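Caring for the Water Beyond the Drain: Household Advice for Kitchens, Laundries and Workshops

Issued by the Trisgate Coastal Partnership
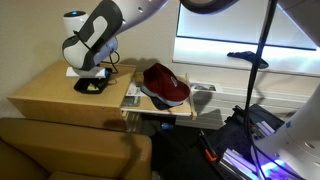

A cap left on a low wooden shelf.

Much of what reaches the sea off Trisgate begins its journey at a kitchen sink, a washing machine or a yard drain. The Partnership looks after the shoreline between Plinov Point and the Fisen estuary, and 1,744 households lie within the area that drains to it. The following advice is intended for those households, but most of it will serve equally well elsewhere.

In the kitchen

Fats and oils should not be poured down the sink, even with hot water and washing-up liquid. Allow them to cool in the pan, scrape them into a lidded tin or an old jar and place the tin with the general rubbish when full. Wipe greasy plates and roasting dishes with kitchen paper before washing.

A fine strainer over the plughole will catch rice, tea leaves and peelings. Empty it into the food waste caddy after each wash. Coffee grounds may be spread thinly on flower beds.

Sponges made of plastic foam shed small pieces as they wear. A cotton dishcloth, boiled in a pan once a week, lasts longer and can be cut up for workshop rags afterwards. For burnt pans, cover the base with water, add 2 tablespoons of bicarbonate of soda and leave overnight.

In the laundry

Clothing made from polyester, nylon or acrylic loses fibres in the wash, and many of these are too small to be held back by ordinary drains. Residents are advised to:

Wash at 30 degrees, on a shorter cycle, unless the item is heavily soiled.
Fill the drum properly. A half-empty load rubs more and sheds more.
Keep fleeces and blankets apart from jeans and other rough cloth.
Put the fluff from filters and tumble dryers in the bin. It should never be rinsed away.

Measure detergent with the cup supplied. Water in the Fisen valley is soft, and the lower amount printed on the packet is sufficient for most loads.

In the workshop and shed

Paintbrushes used with water-based paint should be worked against newspaper until little colour comes off, then washed in a bucket indoors and never over an outside drain. Let the bucket stand overnight. The cloudy matter settles, the clearer water can go down an indoor sink, and the sludge can be dried and put out with the rubbish.

White spirit can be used several times. Pour it into a labelled jar, allow the pigment to sink, and decant the clean part. What remains should be taken to the household chemicals counter at the Rezende Road recycling centre, together with old varnish and engine oil. The counter accepts containers of up to 5 litres.

When sanding or sawing plastic sheet, lay down a dust sheet and fold it inwards when finished. Sweep the floor before opening the doors – a light wind is enough to carry the dust into the gutter. Sandpaper should be knocked out over a bin.

Boat owners are asked to scrape hulls on the hard standing only, over a tarpaulin, and to bag the scrapings.

Outdoors

Drains in yards and streets in this area run straight to the shore without treatment. Wash cars on grass or gravel where possible, or use a commercial car wash. Offcuts of rope, net and garden twine should be cut into short lengths before disposal, as long pieces are the ones most likely to trap birds and seals.

A water butt fitted to a downpipe reduces the flow into the sewers during heavy rain. Clean the lid and tap each November, before the first hard frost, and leave the tap slightly open if the butt is to stand empty over winter.

Printed copies of this page, with a drain marker for the yard, are available free of charge from the Partnership office and from the library at Plinov. The present print run is 400 copies.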